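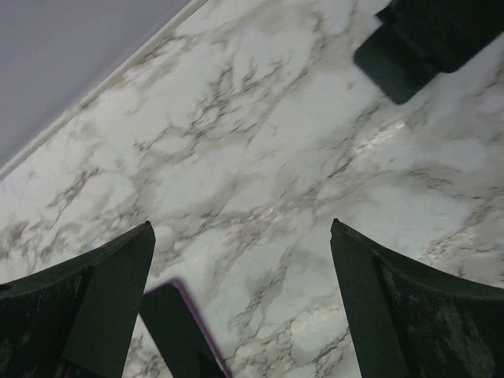 A reader of the draft handout wrote back that her sealer beaded water perfectly and the stone still went dull beside the sink, so what was the sealer for? Start the talk with her letter. Read it aloud, then pause.

Slide 2. Two kinds of damage. A stain is something held in the pores. An etch is a change in the surface itself. Sealer slows the first and does nothing for the second. Say this twice; half the room will have bought sealer to stop lemon juice.

Slide 3. Calcite and acid. Marble is mostly calcium carbonate. Vinegar, citrus, wine and many bathroom cleaners dissolve a thin layer. Polish goes first, so the mark shows as a dull spot at a low angle to the light. Skip the equation unless asked.

Slide 4. Heywood test pieces. Polished and honed, same slab, 6 of each. White vinegar, 9 minutes, rinse, dry overnight. Pass the tray left to right. Honed pieces etched too, but the marks are harder to find.

Slide 5. Look-alikes. Marble patterns are also printed on laminate and cast into quartz and resin products. Care instructions differ. Tell people to find the paperwork before they buy a polishing powder.

Slide 6. Stains. Poultice for oil: absorbent powder and solvent, paste about 6 mm thick, covered, left 24 hours. Repeat if needed. Test in a corner.

Slide 7. Repair. Light etches on polished marble can be worked out with a powder and a damp pad. Deep ones need a stone shop. The Perimora session in January covers honing by machine; refer questions there.

Leave the tray out during the break. Gloves are in the blue box.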